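Why I walk slower now

For many years I was the person who arrives first at the hut. My hiking club, the Pillia Walkers, has people of all ages, and when I joined I wanted to show that I can keep up with the strongest ones. I looked at my watch more than I looked at the hills. In November I hurt my knee on the way down from Mikuš, and the doctor told me to rest it and then to begin again with short walks.

The first one was terrible for my pride. A woman of 80 passed me on the path and wished me a good morning. But Janka Koubek, who leads our Thursday group, waited for me at every bench, and we talked the whole way about soup, her sister and the price of train tickets. I had known her for years and had never talked with her longer than five minutes, I was always too far in front.
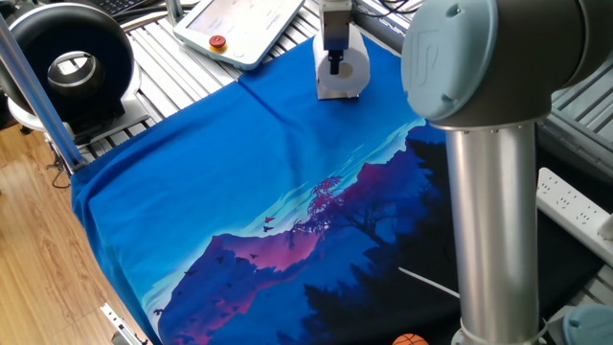 Blue cloth with a printed mountain landscape

The slow group has its own habits. We start at nine, we stop for tea before the first hill, and we don't go over 2000 meters. Last time we were 19 people and one dog, Jerard, who carries nothing and eats from everybody. The bus from Plirnetti takes 94 minutes when the road is clear, so you need a good book or a good neighbor.

I still miss the high places a little. My knee is better, and the doctor says that I can try a longer tour in the spring if I use poles. I bought a pair already, they are too short and I must exchange them. Maybe I will go up with the fast group once or twice. But I have asked Janka to keep my name on her list, and I promised to bring the tea next time, the black one with lemon.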